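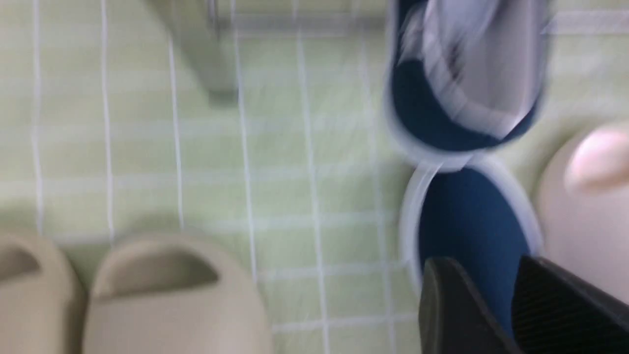 Wrist view, gripper, moving over the shoes.

Posted in: Hardware > Purchasing & Budgets

gridfloor_k
Putting together the spend request for a second mobile arm cell and I need a sanity check before it goes up in September. Task family is household tidying, mainly footwear: slides, slippers, canvas sneakers, floor to rack. The current cell runs Ranell parallel grippers with the stock flat fingers.

Draft lines, per cell:
Finger sets, Ranell stock: 3 at 415 each
Wrist camera, Kason global shutter: 450
Head camera: carry over the existing model
Floor covering and props: petty cash

The wrist camera is the line I expect to be challenged on. Our current one is rolling shutter, and any frame taken during a fast traverse looks like the one at the top. Grout lines double, the slipper lining turns to streaks. The annotators discard those.

torque_ledger
Drop the camera line. Blur at that level is exposure time. Global shutter removes skew, it does nothing for a long exposure. Shorten the exposure, add light, slow the traverse. Cost is one LED panel.

gridfloor_k
Exposure is already down as far as the noise allows. Agreed that light is cheaper. I would still like the option, as the Kason has a larger sensor and I can gain a stop there.

m_okt
What is the rack? We went through two painted ones before switching to stainless. Paint chips got into everything. 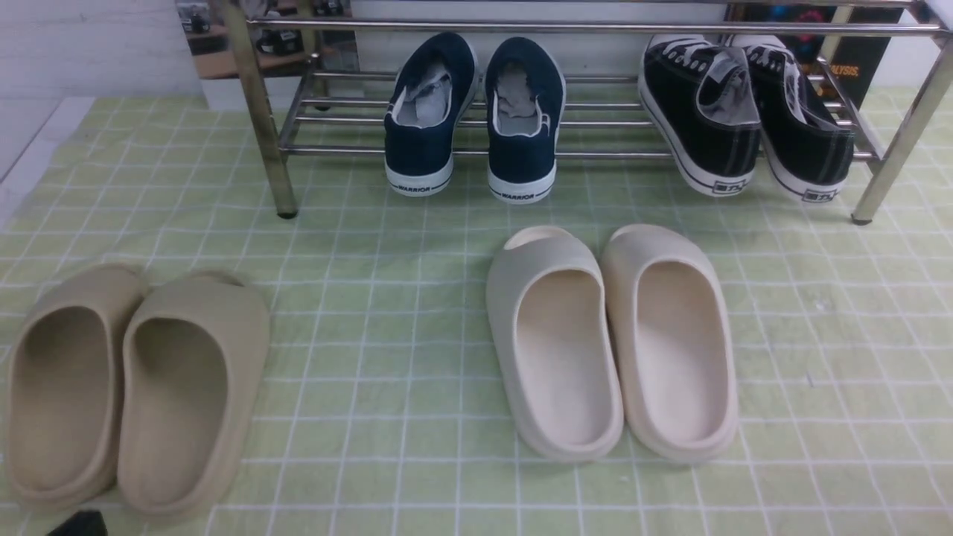 gridfloor_k
Stainless tube, polished. No complaints mechanically. The reflections are a nuisance for depth, since the lower rails come back with holes in them, so we plan grasps on the shoe collar and treat the shelf as a fixed plane. Canvas sneakers are easy with the stock fingers. Foam slides are less so. The strap is thick, and if the finger goes in at an angle it pushes the slide along the floor before it closes.

torque_ledger
Then the 3 finger sets are the wrong purchase. You are buying spares of a part that doesn't suit half of your objects. Heitmann sells a compliant pad that bolts to the Ranell mount. Buy one stock set and one Heitmann set, test, then order.

pallet_nine
Disagree with the above. We ran Heitmann pads for a season and they wear at the tip. On a shared budget you end up replacing pads every 30 hours of contact and that comes out of consumables, which nobody planned for. Stock fingers are dumb but they last.

torque_ledger
30 hours on what surface? We get far more than that on smooth floors.

pallet_nine
Textured tile. Fair point, smooth would be kinder.

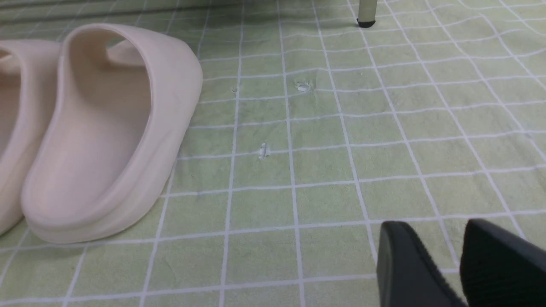
gridfloor_k
Grasp approach for the slides is from the open side, one finger inside under the strap, one outside. Clearance to the floor is the limit. If the floor covering isn't flat, the planner's height estimate is off and the outer finger touches down early. So I am moving floor covering out of petty cash and into the main request. Prellard quotes a heavier roll with a printed grid, delivery extra - waiting on the number.

m_okt
Ask Prellard if the grid is printed to a tolerance. Ours was not, and we had used it for calibration.

gridfloor_k
Will ask. Revised draft: one stock set, one compliant set, LED panel, floor roll, camera as an optional line below the total.

torque_ledger
That one I would sign.

pallet_nine
I would keep a second stock set. Lead time on Ranell parts is the actual risk here, more than the price.

Comments (3)

dv_rail: Optional lines get cut first. If you want the camera, put it above the total.

hexbit: Any update on the Prellard tolerance?

sumpline: Same question as hexbit. Also interested in how you booked the LED panel, equipment or consumables.

Related threads
Gripper spares: how many sets per cell
Depth dropout on polished tube
Splitting a cell budget across two groups
Kason wrist mounts, cable strain relief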